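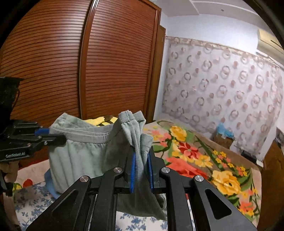
Soft gray-green knit, seamed edge at the top.

Okay, a thread about knit fabric, the thing most of us live in and hardly ever look at. I took a beginner class at Hinds this winter and I have not shut up about it since, so now it's your turn. 🧵

Start with the big split. Woven cloth is threads crossing over and under each other, like a basket. Knit cloth is loops pulled through loops. Your button-down shirt is most likely woven. Your T-shirt, your socks and your sweats are knit. Get a magnifier and compare them, it's so satisfying!

On the front of plain jersey you see columns of tiny Vs. On the back you see rows of little bumps. Same yarn, same loops, just the other side of them. I had worn T-shirts my entire life and had never turned one over to check.

The columns are called wales and the rows are called courses. I love that. (My notes from the first evening say "whales" all the way down the page.)

Stretch! A woven thread is already lying almost straight, so it has very little left to give. A loop can change shape. Pull a knit sideways and every loop gets wider and shorter. Let go and the loops try to go back to how they were. You can have stretch with no elastic fiber in there at all.

Cut a piece of jersey and the edges roll up. I thought I'd done something wrong. The loops are pulling unevenly front to back and a cut edge has nothing to hold it flat. Top and bottom edges roll toward the front, side edges roll toward the back. Once you know this you can find the right side of a mystery scrap in a second.

Libor Bartoš, our teacher, has us do this with our eyes closed. Tug the scrap crosswise along the cut edge, feel which way it curls. I got four in a row and was insufferable on the bus home.

Then there's ribbing, my favorite. Rib swaps between front-facing columns and back-facing columns. The curl in one direction cancels the curl in the other, so it lies flat, and the columns tuck in behind each other like a little accordion. Open it up and there's so much more fabric hiding in there than you expect.

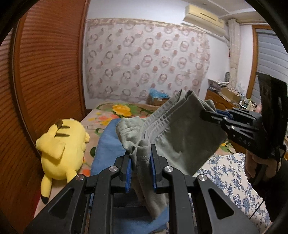 Ribbed waistband, pulled on the diagonal.

That's why you meet rib at cuffs, necks and waistbands, all the places that have to open wide and then close up again. At a waistband there's usually elastic doing a lot of the work as well. I unpicked a dead one at home and the elastic had gone crunchy while the fabric around it was still perfectly good.

So you can replace it! Open a short gap in the casing seam, pull the old elastic out, pin the new piece to a big safety pin and feed it through. Overlap the ends, sew them, close the gap. If the elastic is stitched directly to the fabric it's a longer evening with a seam ripper, but still doable with a movie on.

Needles. Please, if you sew knits, buy ballpoint needles. A sharp point can cut a loop, and a cut loop is how you get those tiny holes along a seam. A rounded point nudges the yarn aside. I switched halfway through a pair of pajama pants and the skipped stitches went away too.

And use a stitch that can stretch. A narrow zigzag is fine. I hemmed a tee with a straight stitch, very neat, very proud, and it popped the first time I pulled it over my head.

Washing, quickly: cool water, inside out, and go easy on the heat in the dryer. Dry heavy knits flat. Hang a wet sweater on a hanger and its own weight drags all those loops long, and then it's a dress.

Fabric shopping: the remnant bin at Wedness is very good for rib. I came home with two pieces in a mustard I would never wear and I've been using them for practice cuffs. The lady at the cutting table let me stretch everything before I picked.

If you want something to read, the class handout is called Skamasance and it's just Libor's drawings of loops, page after page, with arrows. I've asked if he'll let people have copies. Will report back.

Somebody always asks about machines. Mine is a Turby, secondhand, loud, no fancy stitches. It sews jersey fine as long as I lower the foot pressure and don't pull the fabric from behind. Let the feed dogs do it. Pulling is what gives you those wavy hems.

The next round of the class starts in April, and I'm signing up again for collars and neckbands. If you've ever got a neckband to lie flat on the first go, tell me how, because mine stand up like a ruff.

Go turn your T-shirt inside out and look for the bumps. Post what you find, I want to see all of it!

We use cookies to improve your experience. By continuing to browse, you accept our cookie policy. Accept | Manage settings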